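Getting Grease, Candle Wax and Old Polish Off a Pine Table

So my mother-in-law gave us her pine kitchen table in October and I have been fussing over it ever since! Pine is soft. It dents if you look at it funny, and it soaks up anything you spill. I've ruined one table already (nail polish remover, don't ask), so these are the things that work for me.

Candle wax: put a bag of ice on it for 5 minutes, then push it off with an old plastic card, going with the grain. If there's a greasy spot left, lay a brown paper bag over it and run a barely warm iron across the top. Keep moving the iron!

Cooking grease: a drop of dish soap in warm water, a cloth you've wrung out until your wrists hurt, and then a dry towel right behind it. I used to slosh water everywhere and the grain came up all fuzzy. Jolanta Wilczyńska from my quilting group swears by cornstarch on fresh grease, left overnight and brushed off in the morning, and I have to say it did lift most of a butter stain.

White rings: a dab of plain mayonnaise, leave it an hour, wipe. It smells like a sandwich for a while. If the ring is dark instead of white, the water went down into the wood and you're looking at sanding.

Old polish: this was the big one. Years of spray polish had left a sticky film, and I took it off with mineral spirits on a rag, window open, a small patch at a time. Lay the rags out flat outside to dry afterward, never in a wad in the trash.

Then wax. I use Gristo paste wax, thin as you can get it, and buff it with a worn-out T-shirt. The Plutby one was fine too but it took forever to dry in my kitchen. Twice a year is plenty for us, and I do the underside of the leaves when I remember. 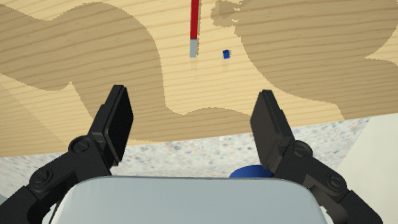
Oh, and put felt pads under your fruit bowl. Mine left a scratch the very first week, and I'm still working on it with a walnut half and a lot of rubbing.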